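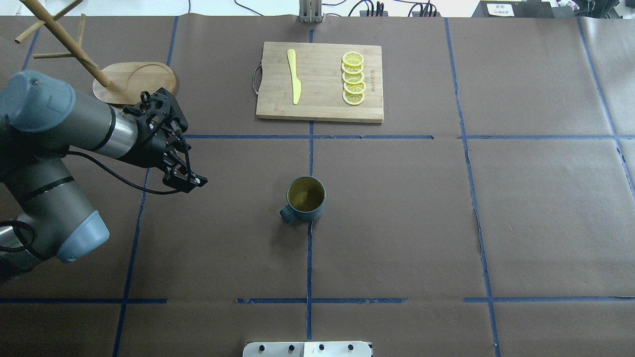 # 第四章 土壤里的水

## 4.1 从一次没有成功的浇水开始

前一章我们讨论了土壤的颗粒：沙粒、粉粒和黏粒，以及它们怎样结合成团聚体。在这一章，我们要把注意力从固体部分移到固体之间的空隙。空隙里有空气，也有水，两者的比例每天都在改变。对种植的人来说，这个比例常常比土壤的颜色或者肥料的种类更加重要。

我想先讲一件事。Huerta 是一个干燥的河谷，夏天几乎不下雨，居民从 Druto 河引水，种番茄、甜椒和豆子。河谷里的地分成47块小田，每一块田由一个家庭管理。用水有固定的次序，轮到哪一家，哪一家就打开自己的水门。Leidy Guzmán 在那里种甜椒。有一年七月，她的甜椒下午总是垂着叶子，她认为水不够，就在轮到自己的时候把水门开得比平时更大，时间也更长。第二天早上，土面很湿，脚踩上去会留下深的脚印。可是到了下午，叶子仍然垂着，过了一个星期，下部的叶子开始变黄。

她的邻居 Eduardo Bañez 用同样的水渠，浇水的时间比她短，甜椒却长得很正常。两块田只隔着一条小路。Leidy 开始怀疑种子，后来怀疑肥料，最后她拿铁锹在两块田里各挖了一个坑。在邻居的坑里，土从上到下都是松的，颜色均匀。在她自己的坑里，上面的一层很湿，下面有一层又硬又密的土，铁锹要用脚用力踩才能进去。水停在硬层的上面，没有办法继续往下走。甜椒的根也停在那里，并且有一部分已经变成褐色。

根需要水，也需要氧气。当空隙全部被水占满的时候，氧气很难进入土壤，根的呼吸受到限制，吸水的能力反而下降。所以一棵站在水里的植物，它的叶子可以跟一棵缺水的植物一样垂下来。只看叶子，我们不能判断应该加水还是应该停水。要判断，就必须知道土壤里的水在什么地方，有多少，以及植物能不能拿到它。这三个问题就是本章的内容。

## 4.2 水为什么可以留在土里

如果把水倒进一个装满玻璃珠的漏斗，大部分水会很快流出来，可是珠子的表面仍然是湿的，珠子互相接触的地方还留着小小的水环。土壤里发生的事情跟这个很相似。

有两种力量把水留住。第一种是水分子和颗粒表面之间的吸引力，我们叫它附着力。第二种是水分子互相之间的吸引力，我们叫它内聚力。附着力使水在颗粒表面形成一层薄膜，内聚力使薄膜外面的水也跟着留下。两种力量合在一起，就产生了毛细作用：在很细的空隙里，水可以克服重力，停在原来的高度，甚至往上升。

空隙越细，留住水的力量越大。请把这句话记住，因为后面的许多现象都可以从它推出来。一根很粗的管子放进水盆，管内的水面和盆里的水面几乎一样高；换成很细的玻璃管，管内的水面就会明显上升。沙土的空隙粗，水容易进来，也容易离开。黏土的空隙细，水进来得慢，离开得也慢。

学生常常有一个误解，认为黏土比较密，所以空隙比较少。如果我们计算空隙的总体积，结构良好的黏土通常比沙土多。黏土的空隙很小，但是数量非常大，加在一起就可以容纳很多水。沙土给我们“松”的感觉，是因为颗粒之间没有黏在一起，手指容易插进去，这种感觉跟空隙的总体积没有直接的关系。

> **名词** 
> **孔隙度**：空隙的体积占土壤总体积的比例。 
> **大孔隙**：在重力作用下能够排空的空隙，主要供空气和快速流动的水通过。 
> **小孔隙**：可以依靠毛细作用保存水的空隙。

大孔隙和小孔隙都不可以缺少。只有大孔隙的土壤，下完雨很快就干；只有小孔隙的土壤，下完雨很长时间不能透气。Leidy 田里的硬层就属于后一种情况。那一层土多年被犁的底部压过，大孔隙已经基本消失，这种硬层在农学中叫作犁底层。它的位置一般在耕作深度的下面，所以平常从地面上看不到。

## 4.3 三种状态的水

为了讨论方便，我们设想一场很长的大雨。雨落在一块排水良好的田里，直到所有的空隙都装满水。这个状态叫作**饱和**。饱和的土壤里几乎没有空气，多数作物只能忍受很短的时间。

雨停了以后，大孔隙里的水在重力作用下往深处移动。这部分水叫作**重力水**。它离开以后，空气从上面进来，补充它的位置。在沙土里，这个过程很快就能完成；在黏土里，可能需要几天。等到快速的排水基本结束，土壤里剩下的水量叫作**田间持水量**。这个时候，小孔隙里有水，大孔隙里有空气，对根来说是很舒服的条件。

接下来，植物开始使用小孔隙里的水，太阳和风也从地面带走一部分。根首先取用比较粗的空隙里的水，因为那里的水被留住的力量比较小。随着土壤变干，剩下的水都在更细的空隙里，或者紧贴在颗粒的表面，根必须用更大的力量才能吸到。到了某一个点，根已经没有足够的力量，植物开始萎蔫，即使晚上空气变凉、变湿，叶子也不能恢复。这时候的含水量叫作**萎蔫点**，有的书称为永久萎蔫点。

请注意，在萎蔫点的时候，土壤里仍然有水。如果把这样的土放进烘箱，它的重量还会减少。只是这部分水对植物没有用处。田间持水量和萎蔫点之间的水，才是植物真正可以利用的，我们称为**有效水**。

不同质地的土壤，有效水的多少也不同，可以用下面的表格作一个简单的比较。

| 质地 | 田间持水量 | 萎蔫点 | 有效水 |
|---|---|---|---|
| 沙土 | 低 | 很低 | 少 |
| 壤土 | 中等到高 | 中等 | 多 |
| 黏土 | 高 | 高 | 中等到多 |

从表格可以看到，黏土虽然保存的水很多，但是其中有相当大的一部分留在萎蔫点以下，植物得不到。壤土的总水量比黏土少，有效水却往往不比黏土少。许多地方的农民喜欢壤土，他们不一定使用这些名词，但是从收成中早已得到了同样的结论。

## 4.4 怎样知道土里有多少水

最古老的方法是用手。从根所在的深度取一把土，用力握紧，然后把手张开。如果土马上散开，它已经比较干；如果形成一个团，用手指轻轻一推就裂开，水分一般是合适的；如果手掌上留下明显的水，土就太湿了。这个方法不需要工具，不过它依靠经验，而且沙土和黏土的手感差别很大。初学者最好每次在同一块田里练习，等熟悉了以后再到别的田里去。

比较准确的方法是称重。先称湿土，再把它放进烘箱，在105摄氏度下烘到重量不再变化，然后称干土。减少的重量就是水的重量。用水的重量除以干土的重量，得到**重量含水量**：

重量含水量 = 水的重量 ÷ 干土的重量 × 100%

假设一份样品烘干以后重200克，烘干的过程中失去了47克水，那么它的重量含水量是：

47 ÷ 200 × 100% = 23.5%

有的学生用湿土的重量作为分母，这样算出来的结果会偏小。采用干土作分母是有理由的：干土的重量是固定的，湿土的重量却随着水的多少变化，如果用它作分母，两次测量的结果就不容易比较。

称重的时候，还有几个细节需要小心。样品从田里取出以后，应该马上装进有盖的铝盒，因为在太阳下放几分钟，表面就会失去水分。铝盒本身的重量要事先称好，并且写在盒盖和盒身上，免得把盖子换错。石块和粗根要挑出来。烘好的样品应该放在干燥器里冷却，再放到天平上；热的盒子会使周围的空气流动，读数不稳定。

取样的深度也会影响结论。Damian Eder 曾经在 Skilstead 的果园里做灌溉记录，最初他只取地表五厘米的土，结果几乎每天都写着“干”。后来他改为分层取样，才看到深一点的土层一直保持合适的水分，果树的多数根正好在那里。地表的土最先受到太阳和风的影响，用它来代表整个根区是不可靠的。

除了称重，现在还有不少仪器可以直接放在土里测量。张力计测量的是土壤留住水的力量，读数越大，植物吸水越困难。另一类仪器利用水和干土在电性质上的差别，推算含水量。仪器的优点是可以连续记录，不必每次都挖土；缺点是需要校正，并且探头和土壤之间如果有缝隙，读数就会不正确。我们在4.7节会学习校正的方法。

## 4.5 水的移动

水在土壤里不会永远停在一个位置。它往下走，往旁边走，有时候也往上走。决定方向的因素有两个：重力，以及不同位置的土壤对水的吸力。重力总是向下的。吸力则使水从湿的地方移向干的地方，如果两个地方的土壤质地相同，这个规律很容易观察。

当质地不同的土壤上下叠在一起时，情况就比较复杂。例如在一层细土的下面放一层粗沙，很多人预料水到了粗沙会流得更快。观察的结果却是，水先在细土的底部停留。细土的小孔隙对水的吸力大，粗沙的大孔隙吸力小，水不愿意从前者进入后者，一直要等到细土的底部接近饱和，水才会流进沙层。在花盆底部铺石子，希望用这个办法改善排水，也会遇到同样的问题：石子上面的土照样有一层很湿的区域，而且因为石子占了位置，湿的区域离根更近了。

水从地面进入土壤的过程叫作**入渗**。在一块干的田里，刚开始浇水的时候，入渗的速度很高，以后逐渐减小，最后趋向一个稳定的数值。如果供水的速度超过入渗的速度，多余的水就在地面上积起来，或者顺着坡流走，并且带走细的土粒。所以同样多的水，慢慢地浇和很快地浇，效果可以完全不同。

现在我们可以回到 Leidy 的田。她把水门开大，增加的水只能留在硬层上面，使那里的饱和时间变得更长。秋天收完以后，她请人用深松的工具打破硬层，第二年春天又在田边种了根系很深的苜蓿，准备以后跟甜椒轮换。浇水的时间，她改成跟 Eduardo 一样。到了夏天，她每个星期三早上在固定的位置挖一个小坑，用手握一握下面的土，再决定水门开多久。

在下一节，我们先用一个透明的土柱观察水往下移动的过程，然后学习怎样根据观察的结果计算入渗速度。做这个实验以前，请把所用的沙土和壤土摊开晾干，捏碎大的土块，并且分别装在有标签的袋子里。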